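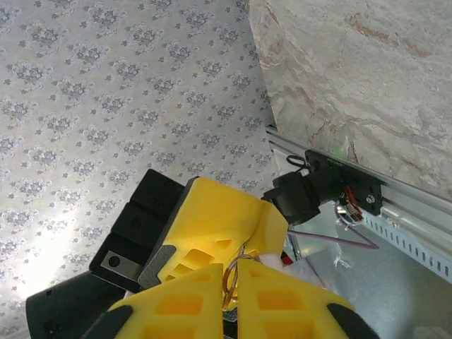

Jobs > Part-time > Robotics

Hi, I'm Leonie and I look after the teaching sessions at Wurlow in Flestdale. We need patient people to steer a robot arm by remote control and show it everyday jobs, over and over (some days up to 400 goes!). You don't need any experience, I'd never touched one either. It's 10 hours a week and pays 800 a month, tea included. Fancy it? Drop me or Florian Strebel a line by December 7, 2024 and come and have a try.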